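July
by Rhiannon Bellis

Sorting Things by Color: My Project Report

I picked sorting for my project because my own desk is a disaster, and I figured if I had to spend a whole term on something it might as well be something I needed to get better at! The question I ended up with was pretty simple. When you have a pile of mixed things and a couple of bins, does it matter how you set out the pile before you start? I called the project Closari (it's the name of my grandmother's old button tin, long story) and my adviser said that was fine as long as the report was readable.

I started with buttons, and that was a mistake. Too small, they roll, and half of them are a sort of brownish gray that three people will put in three different bins. After a week I gave up on them and went over to foam cubes. Foam is quiet, it stays where you drop it, and the colors are hard to argue about. Well, mostly. More on the pinks in a minute. 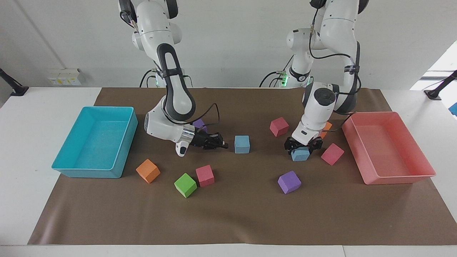 The surface turned out to matter more than I expected. My first tries were on bare tabletop and I hated it, things slid whenever somebody leaned on the edge. Brown paper fixed that for me, one big sheet laid lengthwise with white table still showing at the sides. Against the brown, the orange, green, purple and light blue cubes all stand out nicely, and a cube that has landed tilted on an edge is easy to spot. I also liked having the window up in the corner, although late in the afternoon I had to stop early a few times and come back the next morning.

For the layout I tried two ways. In the first I put the cubes down in tidy rows, and in the second I just scattered them and left them how they fell. I ran 90 rounds each way with people from my hall and timed every one on my phone. I was so sure the rows would win! They didn't, or not by enough to care about. The scattered rounds came out 2 seconds slower on average, and if you add in the time it took me to make the rows in the first place, the rows lose badly.

Then there were the bins. I wanted them to be different colors from each other so that nobody had to read a label, and I wanted them at opposite sides so nobody could reach both with the same hand. A pink bin on one side and a turquoise one on the other did the job, with the cubes spread over the paper in between.

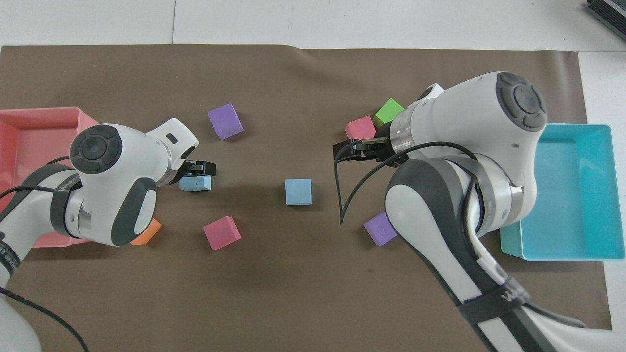 Rhodri Penry read my draft and wrote back that the bin colors were going to cause me trouble, that people see a pink bin and want to put pink things in it whatever the rule is, and that I should have used plain ones and taped a swatch on the front. He's right about the first part. I went back through my notes and 13 of the mistakes were exactly that, a pink cube in the pink bin when the rule that round was something else. I'd still keep the colored bins, because a taped swatch is just a label again, but I would pick bin colors that don't match anything in the pile.

If I did it over I'd also write the rule on a card where everybody could see it. I kept saying it out loud and I'm pretty sure I said it differently each time. And I'd use fewer shades of pink, seriously.

My desk, by the way, now has two bins on it. Both are full.

Questions about the Closari report: ask for Rhiannon at the Callside study desk | © Rhiannon Bellis | Back to top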